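Why do carpets give you a shock?

I got a proper zap off our front door handle last winter and my friend Anika Yazzie laughed so hard she dropped her toast. So I went and found out why it happens, and now I'm going to tell you!

Everything around you – your socks, your nose, your cat – is made of tiny bits called atoms. Atoms have even tinier bits called electrons, and some of those are very easy to knock loose. When two things rub together, electrons can hop from one to the other.

Shuffle across a carpet in woolly socks and you can end up carrying extra electrons. You can't feel them. They just sit there (that's why we call it static, which means "staying still") until you touch something metal, and then off they all rush at once. Zap!
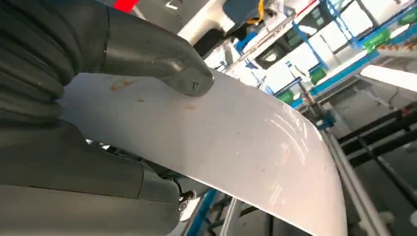
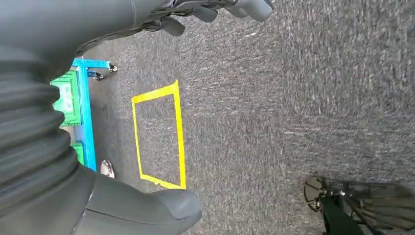 Try it yourself

You'll need a balloon, a jumper and some little scraps of tissue paper.

1. Blow up the balloon and tie it. Ask a grown-up if the knot is fiddly.
2. Rub it on the jumper for 30 seconds, nice and fast.
3. Hold it just over the tissue and watch closely.

The scraps should jump up and stick. If they don't, have another go on a dry day, as damp air lets the electrons leak away. My first try in Bunside was in the rain and I got one very lazy scrap. Hair works well too, if you don't mind looking silly afterwards.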